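Le robot, la boîte et nous

J'ai passé une matinée de mai à regarder des machines ranger une chose dans une autre, et je ne m'en suis pas ennuyé une seconde, ce qui m'inquiète un peu.

La société Wikix ouvrait ses portes. Le carton d'invitation promettait « une immersion dans le geste augmenté », et l'on avait donc prévu du café. Nous étions 148 inscrits selon la liste posée à l'accueil, répartis en groupes que des badges de couleur étaient censés tenir à distance les uns des autres. À dix heures et quart, les verts avaient absorbé les bleus et tout le monde voulait voir la même table.

J'aurais aimé raconter que l'avenir y faisait des saltos. Il manipulait un bloc noir, un bac peu profond, un couvercle. Deux bras argentés, des pinces à bouts rouges, et une patience que je n'ai jamais eue devant un meuble en kit. Le programme s'appelle Kindinell, nom dont l'origine m'a été expliquée longuement et que j'ai oubliée avant la fin de l'explication. Il s'agit d'apprendre à une paire de bras les petites tâches d'emballage et d'assemblage que l'industrie confie encore à des mains humaines, parce que les mains humaines savent pousser un coin du bout du pouce sans y penser.

Farhad Shojaei, qui dirigeait la démonstration, a eu le bon goût de ne rien promettre. Il nous a dit que l'équipe avait enregistré 3 674 essais de cette manipulation et des tâches voisines, et qu'il ne se risquerait pas à en réussir un de plus devant du public sans croiser les doigts. Un monsieur du groupe jaune a ri, puis a demandé combien de postes cela supprimerait. Shojaei a répondu qu'il ne le savait pas. Je crois que c'est la première fois que j'entends cette phrase dans des locaux d'entreprise.

C'est là que mon opinion, puisqu'on me paie pour en avoir une, s'est compliquée. J'étais venu avec mon article presque écrit. Il y était question de l'arrogance des ingénieurs, du spectacle qui tient lieu de preuve, de ces vidéos accélérées où un automate plie des serviettes au rythme d'un croupier. Or on ne nous montrait rien d'accéléré. On nous montrait une pince qui s'approche, hésite (je sais, elle n'hésite pas, elle calcule, mais allez expliquer cela à mes yeux), et le public retenait son souffle devant une boîte.

Je plaide donc pour la démonstration ennuyeuse. Que l'on convie les élus, les actionnaires, les chroniqueurs et les prophètes à regarder pendant une heure entière une machine aux prises avec un rebord. Ils en sortiront moins effrayés et moins éblouis, et ils poseront peut-être enfin des questions utiles : qui surveille, qui répare, qui choisit les tâches, qui touche la différence. À Gasden, l'an dernier, j'avais assisté à l'exercice inverse. Fumée, basses, un bras géant qui servait du jus d'orange à un secrétaire général de quelque chose. Environ 300 personnes ont applaudi le jus d'orange. Je n'ai rien appris ce jour-là, sinon que l'on peut applaudir du jus d'orange.

On m'objectera que l'ennui est aussi une mise en scène, et que la modestie se vend très bien ces temps-ci. C'est juste. La maison Arabzadeh, qui cofinance le programme, avait placé ses brochures à hauteur de main près de la sortie, et elles étaient nettement moins modestes que Shojaei. J'y ai lu le mot « révolution » avant même d'avoir retrouvé mon manteau. Entre l'homme de l'atelier et le papier glacé, il y avait peut-être 62 pas, et toute l'économie du secteur tient dans ce couloir.

Reste la dame à côté de moi, ancienne conditionneuse, venue avec son gendre. Elle a suivi la manœuvre les bras croisés, puis elle a lâché : « Moi, on me chronométrait. » Personne n'a su quoi répondre, et la visite est passée à la salle suivante. J'aurais volontiers donné tout le reste de la matinée pour que quelqu'un lui tende un micro. Elle connaissait le travail ; nous ne connaissions que le mot. La prochaine fois, je propose qu'on l'installe derrière la table, avec le badge de son choix, et que les ingénieurs prennent des notes.

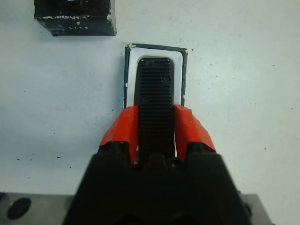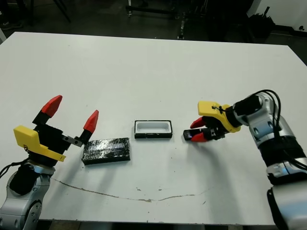
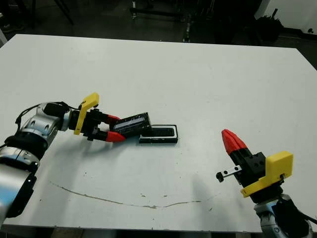 Les pinces à bouts rouges de Kindinell, à la table de démonstration.

Gasden, mai

J'ai écrit à Wikix pour demander si la visite serait reconduite. On m'a répondu que oui, sans doute, et que les badges seraient remplacés par des bracelets.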